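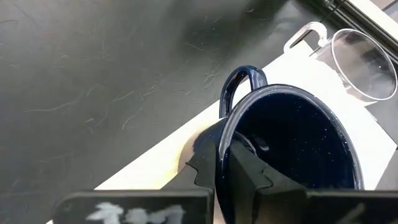
From: Tala Khasawneh
To: Families of the Zandton stations
Subject: Re: Kids and long drives

Hi everyone,

I've been meaning to answer Hamdia since Wednesday and the power finally came back, so you're getting the long version (make some tea!).

Hamdia Demissie wrote:

> We're moving up from the coast in March and the drive to Kuvura has me
> a little scared. I have a four-year-old and twins who just turned seven.
> The longest trip they've ever done is maybe three hours. My husband says
> it's a day and a half with the stop at Gashaw. Do you all really do this
> several times a year? What do you take? And what about bathrooms??
>
> Also, is there anything I should know about the guesthouse? Somebody told
> me to bring our own sheets and somebody else told me not to bother.
>
> Hamdia

Hamdia, yes, we really do, and my kids ask when the next one is! We've been making that drive with our three for six years now, first with a baby in a car seat and now with a nearly-teenager who needs a place to put his legs. It does get easier. The first time was awful and I cried at a gas station, but I'd packed all the wrong things and we left at ten in the morning.

So leave at five. Have the car loaded the night before and carry the kids out in their pajamas. Ours sleep until the turnoff at Flokar, and by then you've got the worst of the trucks behind you. We do breakfast there under the big fig trees, usually boiled eggs and bread and whatever bananas look good. The lady at the second stall knows all the station families and she will want to hold your four-year-old. Let her, you'll get to drink a whole cup of coffee with both hands.

After Flokar it's 300 kilometers to Gashaw and the pavement comes and goes. Getachew Negussie drove it last week and says the stretch after the bridge has been graded and it's the best he's seen it, so you may be lucky. We still plan on seven hours. Stop every two, even if everyone is happy.

Bathrooms: Flokar has one, the clinic at the halfway village will let you use theirs if you ask nicely, and the rest is bushes. Bring your own paper, a little trowel and a jug of water with a bar of soap in an old sock tied to the handle. My kids think the soap sock is the greatest thing ever made.

For the car we take audio stories (download them before you leave, there's no signal for almost 40 kilometers either side of the bridge), a cookie sheet for each kid to draw on, and a bag of small wrapped things they get to open one at a time. I mean really small – a pencil, a sticker, a balloon for later. Mansa Nutsugah told me about the bag our second year and I will love her forever. Skip chocolate. Skip anything with slime in it, too. I won't go into it.

If one of the twins gets carsick, put that one in the middle where they can see out the front, and go easy on the milk at breakfast. The road climbs to 2000 meters after lunch and it's twisty all the way up, but oh, the view! You can see clear across the valley on a good day, and in March everything might just be turning green.

About the guesthouse. There are sheets now, good ones, so leave yours at home. Do bring towels and one extra blanket for the kids, as it gets properly cold once the sun goes down. Supper is at 6:30 and you need to call Abrehet Tilahun by noon with how many of you are coming. If you're late she'll keep plates warm, she's done it for us more than once. The family room is the one at the end, with the bunks. Hot water is mornings only.

The second day is short and you'll be in Kuvura for lunch. Come straight to our house, don't even think about unpacking first. The twins can run around with mine and we've got kittens – 2 of them still need homes, if you want to think about that on the drive.

Anybody else have car games that work for a four-year-old? We've worn out the goat counting one.

Hugs from up the hill,
Tala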